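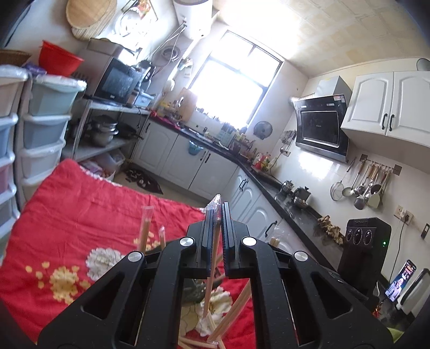 Stick between the two fingers, with the rest of the bundle on the red quilt. Kitchen demo, December.

Running a home visit demo of a hand-held gripper, what do you put on the table?
Posted by Sinéad Hayes, 2022-03-25

Hello all, and thank you in advance, because I know this is a long one. Our little robotics club (we call ourselves Sorau, after a street most of us used to live on) has been asked to do a round of home visits this spring. People who can't easily get out to an open day will have us come to them, and we bring a hand-held gripper and let the family try picking things up with it. We've done one so far, back in December, in a very welcoming kitchen, and the picture is from that one. The job was taking long wooden sticks off a quilt and standing them in a clear plastic tube.

The family loved it and the kids didn't want to give the gripper back! But I came away with a few worries. The sticks roll onto each other and people get frustrated trying to pinch just one. The quilt is lovely and soft but it has a big flower print, and my older visitors told me they kept losing sight of the ends of the sticks against it. And the window was so bright that whoever faced it was squinting the whole time. I have a budget of 76 dollars for props and I'd like to spend it well. Would you change the task, or the setup, or leave it all alone? Also, how long do you let each person have a turn?

Darren Marsden
Hi Sinéad, what a nice thing to be doing. I helped with the Vitetow open days for a good few years and we must have had 3000 people through the hall by the time I stopped, so I've watched an awful lot of hands on an awful lot of grippers.

I would keep the sticks. They look too simple on paper, but a thin stick shows people straight away what two fingers can and can't do, and there's a real little cheer when it goes into the tube. What I'd change is how they start. Don't tip out the whole bundle. Lay three or four side by side with a thumb's width between them, let the person get those, and then bring out the messy pile for anybody who wants a challenge (they all want it, in my experience, grandmothers most of all).

For the quilt, keep it! A bit of give under the sticks helps the fingertips get down around them, and on a hard table they skitter off. Just lay a plain pillowcase or a tea towel over the patterned part. Ask the family first which way they'd like to sit and then put their back to the window. We gave five minutes each and nobody minded, though at somebody's house I'd be looser than that and let the kettle decide.

Oh, and weigh down the tube. A tall light tube gets knocked over by a sleeve sooner or later. A handful of dry rice in the bottom does it, and you'll still have most of your 76 dollars.

Ottó Erdős
Get a wider tube. Problem solved.

Csaba Kun
I agree with most of what Darren wrote, but I'd go easy on the rice if there are small children, as it ends up all over the floor. We use a lump of modeling clay under the tube and it peels off afterward.

One more thing from our visits at Hajdu. Let people hold the gripper for a minute with nothing to pick up. Open, close, open, close, tap the table, wave it at your brother. We used to go right into the task and folks were so busy working out the grip that they didn't hear a word Desmond Lindgren was telling them (and Desmond tells it well, he has done it for years). Once the hand is comfortable the sticks go much faster.

Wooden sticks are cheap, too. We bought a box of 1000 and we're still using it. Check each one for splinters before you pack.

Sinéad Hayes
Thank you, Darren and Csaba, this is so helpful. Pillowcase and clay are on the list. Ottó, I'll look at wider tubes as well!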